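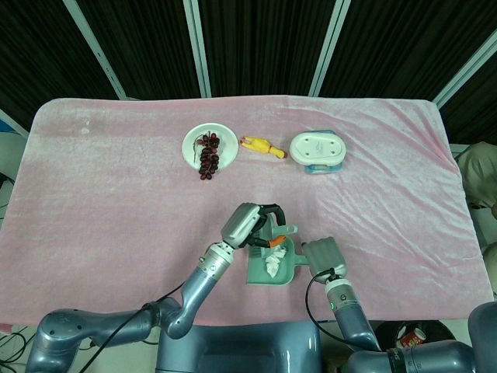

Section 4: Dressing the table and keeping it swept

This section assumes that the Drenine frame is already standing, the curtains are up and the table is inside it. If you have poles left over, go back to Section 3. There are no spare poles in the kit, whatever the person who packed it may have told you.

You will need the table cloth (pink, velvety), the small brush with the orange handle, the dustpan, and the props you want along the back. Allow 20 minutes the first time.

4.1 Laying the cloth

1. Wipe the bare table top and let it dry. Crumbs left under the cloth will still be there in November.

2. Find the fuzzy side. It goes upwards. Stroke it both ways with a flat hand; one way feels smooth and the other way leaves a mark. Turn the cloth so that the smooth stroke runs towards the near edge, where you will be sweeping.

3. Lay the cloth over the far edge first and let it drape over the rounded corners. Don't try to fold neat hospital corners. The table hasn't got the corners for it.

4. Smooth from the middle outwards. Leave the folds at the sides for last.

5. Check that no part of the cloth is trapped under a pole foot. If it is, lift the pole with a second person holding the curtain rail.

Note: Some wrinkles will stay. Bujar Ristić, who wrote the first edition of this guide, recommended steaming the cloth before every use, and it is fair to say that the advice was followed by Bujar Ristić. A wrinkle you can sweep across without the brush catching is a wrinkle you can leave.

Caution: Never iron the cloth on the table. Never iron the fuzzy side anywhere.

4.2 Curtains

6. Draw the curtains until the pleats hang vertically and are evenly spaced by eye. They are very dark and show every speck of pink fluff, so do this after the cloth and not before.

7. Pull each curtain clear of the table's back edge. A hem resting on the cloth will drag it sideways by slow degrees, and you will blame the floor.

4.3 Props

8. Put the props in a row along the back, leaving the middle and the near edge clear for sweeping. The usual set is:

Round white plate, with the artificial grapes on it
Yellow rubber chicken, lying down
White-and-blue plastic container, oval

9. Arrange the grapes on the plate. The bunch is longer than the plate is wide, and the end may hang over the rim on to the cloth. This is allowed. Earlier users have lost whole afternoons to finding the angle at which it fits.

10. Lay the chicken flat. It can be stood up, briefly.

11. Set the container down with its lid on. Opinion is divided on whether it is a soap box or a lunch box, and Christos Galanis has asked that nobody settle the matter by experiment.

Note: Replacement grapes are sold under the Gevis name in red and green. Order the dark red. The green ones look ill against the pink.

4.4 Sweeping

12. Set the dustpan flat on the cloth with its mouth towards the debris. Press the lip down lightly. On a hard table the pan stays where it is put; on this cloth it pushes up a small ridge in front of itself, and everything you sweep stops there to think it over.

13. If a ridge forms, lift the pan, smooth the cloth and start again closer in.

14. Angle the brush down towards the pan and use short strokes. Long strokes comb the cloth and move very little else.

15. Empty the pan into a bin away from the frame.

Caution: Do not wet the brush. Damp bristles mat the cloth and leave pale marks, and those marks are permanent enough to have been given nicknames.

4.5 Pale spots and creases

A few faint spots are normal on a cloth in regular use. Brush them against the pile and then with it. If a spot is still there, turn the cloth end to end and put the plate on it.

Retire the cloth when you can see the table through it, or after 80 sessions. The Haddad cloth listed in the spares table is the right size. The Tevent one is 26 centimetres too short and will be sent to you anyway unless you write the part name in full.

4.6 Packing away

Props come off first, then the cloth, rolled with the fuzzy side inwards. Tuck the brush into the dustpan and put both in the side pocket of the bag. For taking down the curtains and poles, see Section 5.

Revised Aug 23, 2023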